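搜索 产品、型号、关键词 热门搜索 效果器 过载 琴弦 背带

Prakance 双通道过载效果器(Horel 出品)

做流行朋克的吉他手大概都有过这种体验:在卧室里调得好好的音色,一进排练室,鼓手一开打,整个人就不见了。低频跟贝斯糊成一团,高频被镲片盖住,剩下中间那一点点,还偏偏是平时嫌它"太闷"拧掉的那一段。Prakance 就是冲着这件事来的。它的两个通道都把中频放在很靠前的位置,插上去第一耳可能觉得有点"凸",等乐队一起来,就会发现那个凸出来的部分正好是你在混音里站着的地方。

我们店里上架的过载不少,这一台是少数几台我自己下班以后还想多弹一会儿的。下面写得比较长,想直接看参数的可以拉到后面。

两个通道,怎么分工

左边是 A 通道,增益低,反应快。把增益拧到九点钟方向,它几乎就是一个带点颗粒的提升,清音分解和弦推过去会微微起毛,下手重一点就破,轻一点又收回来。唱主歌的时候垫在人声下面特别舒服,不抢词。

右边是 B 通道,增益大得多,压缩也更明显。强力和弦闷音的时候,每一下都有一个很硬的头,松开手掌以后尾巴会撑住,副歌那种一整面墙推过来的感觉,它给得很痛快。单线圈琴也撑得起来!我原本以为这种电路多半是给双线圈准备的,结果拿一把单线圈的老琴试,琴桥拾音器配 B 通道,尖是尖了点,但把音色旋钮往回收一格,就很有早年小厅现场的那股劲儿。

两个通道可以单独开,也可以叠着开。叠加时 A 在前、B 在后,这个顺序是固定的,机器里没有开关可以反过来。想反过来叠的朋友要考虑清楚。就我自己的用法来说,A 推 B 足够了:B 开着打副歌,桥段前踩下 A,音量没有大涨,但是密度上来了,延音也长出一截。

旋钮和开关

每个通道各有音量、增益、音色三个旋钮。音色旋钮的走向跟常见的过载不太一样,它往右转的时候提的是上中频,到两点钟以后才开始明显带出高频。所以别一上来就拧到头,先放在正中间,弹一段你最熟的东西,再一点一点往两边找。

A 通道上方有一个小拨杆,两个位置。往上是原声,往下会切掉一部分低频。用双线圈、降了调的琴,我建议拨到下面,闷音会干净很多。用标准调弦的单线圈琴,放在上面就好,不然会有点瘦。

B 通道没有拨杆,内部有一个微调电位器,控制限幅的软硬。出厂位置已经偏硬了,喜欢更毛躁一点的可以打开底板自己调,用小号一字螺丝刀,轻轻转,转到头就停,别使劲。调之前用手机拍一下原来的位置,想回来的时候有个依据。
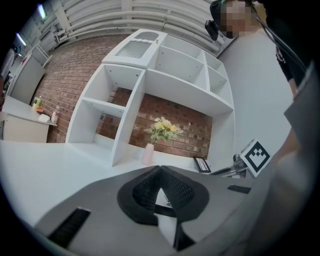
白色桌面与后方的高层架

说说它在乐队里的表现

我们拿它跟过两场排练,一场是三件套,一场是双吉他的四件套,感受差别挺大的。

三件套里只有一把吉他,需要撑的宽度大。A 通道全程开着,音量比旁通略高一点,当作底色;B 通道留给副歌和尾奏。贝斯手用的是带一点失真的音色,按说很容易打架,结果两边分得还算清楚,吉他在上面,贝斯在下面,中间那一块有重叠,听起来反倒厚实。那天排的几首歌都是一百八上下的速度,八分音符一路下拨,B 通道跟得住,没有那种拖泥带水的感觉。

双吉他的时候就要商量了。两个人如果都用 Prakance,又都把音色放在中间,中频会堆得很满,人声要费劲才能钻出来。后来我们把节奏吉他的音色往左收,增益也减掉一点,主音那边保持原样,一下子就通了。所以两把琴都想买同一台的乐队,可以先来店里试一试,或者让其中一位换成同厂的 Zindetti,那台的中频是凹下去一点的,两台放在一起很好分。

Zindetti 的页面在另外一页,简单说一句:它只有一个通道,增益范围比 Prakance 的 B 通道略窄,底噪更低,适合铺底和弹旋律。喜欢那种亮晶晶的前奏分解,后面忽然炸开的歌,用 Zindetti 负责前半段、Prakance 负责后半段,是我最近很着迷的组合(代价是板子上要多留一个位置)。

跟音箱怎么搭

电子管小箱最讨喜。把箱子开到刚刚要破的位置,A 通道推一下,动态全在手上。晶体管箱也能用,不过要记得把箱头的高频收一点,B 通道的上中频碰到晶体管箱自带的那种亮,容易刺耳。

走箱体模拟直接进声卡的,请务必挂上箱体脉冲。我知道有人喜欢裸着录,说是有味道……这台裸着录真的很像一窝马蜂。挂上一个四只十二寸喇叭的脉冲,话筒位置稍微偏离中心,马上就像样了。录双轨的时候,左右各录一遍,其中一遍换一把琴或者换一档拾音器,增益比你以为需要的再低一些,叠起来以后会更有力。

贝斯能不能用?能,但是低频会少。A 通道的拨杆放在上面,再找一个能混合干声的切换盒,出来的声音很适合那种贝斯独自开头的歌。不带干声混合就直接接,我不太推荐。

供电与接线

供电是 9V 直流,中心负极,标准的桶形接口。整机耗电 40 毫安,一般的多路电源随便哪一路都够。不能装电池,壳子里没有留电池仓。也请不要接 18V,厂家写得很明白,接了不保修。

输入在右侧,输出在左侧,电源口在顶部。单排紧凑摆板子的朋友要留意一下,输入输出用的是标准 6.35 毫米插孔,直角插头的短线最省地方。两个脚踏开关之间的距离还算宽,穿厚底鞋踩一般不会误触,我穿大头靴试过,想同时踩下两个也做得到,脚横过来就行。

旁通方式是继电器式真旁通,踩下去没有机械开关那种"咔"的一声,录音棚里安静的段落也可以放心踩。断电以后信号照样通过,这一点对演出很要紧,电源线松了起码还有清音出来,不至于整个人哑掉。

放在效果链的什么位置

我的习惯是调音表、哇音、压缩在前面,然后是 Prakance,再往后是合唱、延迟、混响。哇音放在后面也好玩,扫起来更夸张,只是音量会跳得比较厉害。

用法兹的朋友请把法兹放在它前面。有些老式电路的法兹对后面接的东西很挑,但跟 Prakance 配合起来很安稳,法兹音量收一点,推 A 通道,能得到一种又粗又黏的声音,拿来弹结尾那几小节长音,真过瘾!

合唱放在后面的话,建议只跟 A 通道一起开。B 通道加合唱,和弦会散。当然也有人就要这种散,上个世纪末有一批歌就是这么录的,喜欢的话请尽管开。

几组可以直接抄的设置

主歌底色:A 通道开,音量十二点,增益九点,音色十一点,拨杆向上。琴上音量收到七成,副歌前推满。

副歌墙:B 通道开,音量一点,增益两点,音色十二点。琴桥拾音器,右手闷音尽量靠近琴桥。

八度旋律:两个通道都开,A 增益八点,B 增益一点,音色都放在一点。八度和弦配这个设置很容易冒出来,不用再另外加提升。

安静的间奏:A 通道开,增益拧到最低,音量两点,后面接一点短混响。几乎算清音,但是比清音多一层毛边。

这些钟点都是在我们店里的小管箱上找到的,换了箱子请自己挪一挪。尤其是音量,不同的琴拾音器输出差得很远,先把增益定下来再找音量会快很多。

外壳和做工

外壳是铝制的,表面喷涂细颗粒漆,摸上去有一点涩,贴魔术贴之前最好拿酒精把底面擦一遍,否则粘不牢。旋钮帽是带刻线的,舞台灯暗的时候也看得出指在哪里。指示灯两颗,A 是琥珀色,B 是白色,亮度适中,低头看不会晃眼。

电位器的手感偏紧,我很喜欢这一点,搬来搬去不容易被蹭歪。新机子前两个星期可能会觉得增益旋钮尤其紧,用着用着就顺了。

Horel 的这一批在电路板上做了一处改动,把早先批次里两个通道同时打开时偶尔出现的轻微啸叫处理掉了。手里有旧批次的朋友,如果没有遇到这个情况,就没有必要换。遇到了的话可以联系我们,寄回来我们帮忙转给厂家改。

包装里有什么

主机一台,橡胶脚垫一组(没有预先贴上),英文说明书一份,我们另外附一张中文的旋钮说明。电源适配器不包含在内,需要的请在下单时一并选购。

规格

类型:双通道模拟过载
通道数:2
控制:每通道音量、增益、音色;A 通道低频拨杆;B 通道内部限幅微调
旁通:继电器式真旁通
供电:9V 直流,中心负极,40 毫安
外壳宽度:125 毫米
插孔:6.35 毫米,输入在右,输出在左
电池:不支持
保修:2 年

常被问到的事

能不能用来弹金属?可以,但它不是高增益失真,极限金属那种紧到发狠的闷音,需要在前面再加一个提升,或者干脆选别的型号。弹旋律硬核和比较老派的朋克,增益够用而且有富余。

跟厂里的 Ko 有什么区别?Ko 是纯提升,没有音色旋钮,只管把信号推大。已经有一个很喜欢的失真,只想在独奏的时候多一点音量,那买 Ko 就好。Prakance 是自己能撑起一整场的东西。我板子上两台都有,Ko 放在 Prakance 后面当独奏音量用,放在前面就会变成更多的失真,两种都值得试试。

在家小音量弹会不会没有感觉?B 通道在小音量下表现比我预期的好,压缩多,手感还在。A 通道需要箱子有一点音量配合,戴耳机弹的话,把增益多加一格来补。

左手琴手有没有专门的版本?效果器不分左右手,放心用。

底噪怎么样?A 通道很安静。B 通道增益过了三点以后会有明显的嘶声,跟同类产品差不多。单线圈琴离显示器远一点,电流声会小很多。现场歌和歌之间把 B 关掉,养成习惯就好。

能接合成器吗?有客人拿来推单音合成器的贝斯线,给我们听过录音,相当凶。合成器输出电平高,先把输出拧小再慢慢加。

到店试琴

店里试音间有一台电子管小箱和一台晶体管箱,可以对照着听。自带琴来最好,手感和拾音器都是你熟的,判断起来准得多。自己常用的效果器也欢迎带过来,现场串一串,比看多少视频都有用。试音间的音量可以开大,墙是做过隔音的,尽管弹。

新一批货 6月8日 到店,预订的客人按下单顺序发出。五月份下单还没有收到通知的,请检查一下留的手机号有没有写错。

退换方面,收到以后如果有通电不亮、旋钮空转、单边无声之类的问题,直接联系我们换新。贴过魔术贴的机器可以保修,但是不能当作全新退回,所以收到先弹几天再往板子上贴吧。拆开底板调过内部电位器不影响保修,改过焊点的就要看情况了。

联系我们 | 配送与退换 | 隐私说明 | 版权所有,未经许可请勿转载 | 返回顶部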